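Hi, and welcome to the page we keep meaning to rewrite. It's 11/4/25, it's raining in Arville, and I've finally run out of excuses, so let me tell you who we are.

## We're Hajdu

We write software for robot arms. We don't build the arms, and we don't sell them either (people ask, and we do know some good shops). What we make is the part in between: the bit that takes in camera pictures, works out what's on the table, picks a path, and gets the arm along that path without swatting anything on the way.

I started the company in January, three years ago, in a rented room over a print shop. I'd spent a long time writing motion planners for factory cells where every part sat in exactly the same place every day. It was fine work, but I kept wondering what would happen if you let a planner loose on my kitchen counter. It would've had a terrible time! So I quit, bought a used desk, and started on the kitchen counter problem.

## What we make

Our main product is called **Stomoline**. It has three pieces, and you can use them together or one at a time:

- **Look** takes camera images and keeps a running guess of what's there, where it is, and how sure we are about each thing.
- **Plan** turns "put the strawberry on the plate" into a set of moves the arm can make, and throws out the ones that would clip something.
- **Watch** records every run and lets you scrub through it afterward, with the images, the joint positions and the planner's notes all lined up on one timeline.

I'll be open about which one I love most. It's Watch. Planning gets the attention, but when an arm does something weird at four in the afternoon you really, really want to see what it thought it was looking at. Half of our own bugs come down to a timestamp being off by a hair, and you'd never spot that from a log file.

## What the work looks like

Most of our testing happens on tabletops, with toy food and small kitchen things. A colander is a great test (all those little holes confuse depth estimates), and a bottle lying across a plate is even better, as the software has to decide whether it's looking at one object or two. Then there's the arm itself. An overhead camera sees it as one more big thing on the table, hiding whatever is under it, and Look has to remember what was there a moment ago and not panic.

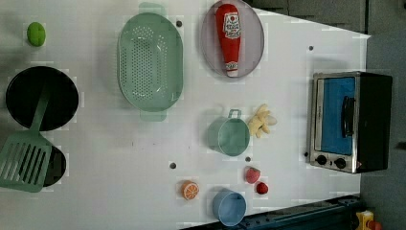
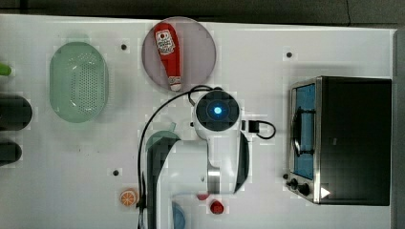 *The test kitchen from overhead: colander, ketchup on its plate, orange slice and toaster oven in both, with the arm over the table in the second.*

We keep a library of layouts like these, 406 of them at the moment, and each new version of Stomoline gets run against the whole set before it goes out. The planner also does 1000 simulated tries a night while we're asleep. I read the failures over coffee, and I have to say it's my favorite part of the morning – some of them are very creative.

## How we work

We're small and we like it that way. Everybody here writes code and everybody answers support mail, me included, so if you write in with a problem you'll get a person who has had their hands in the part that broke. Fridays are for cleaning up: old tools, slow tests, the docs page that still mentions a menu we took out ages ago.

We also share one of our tools for free. It's called **Ekolix**, and it checks camera calibration. You point it at your setup, it tells you how far off you are, and it draws a little map of where things get worse (usually the corners). We wrote it for ourselves after losing a whole week to a camera mount that had slipped, and it seemed mean to keep it in a drawer. Use it, change it, send us fixes if you find something silly in there.

## Who we work with

Mostly labs and small companies that have an arm already and would like to spend less time gluing software together. Some come to us with a finished product in mind, and others just have an arm on a bench and a list of things it keeps knocking over. Both are fun.

If you're close to Arville, come by! Write first so one of us can put the kettle on and clear a chair. If you're far away, send a short recording of the thing that's going wrong, plus the joint data if you have it, and we'll take a look.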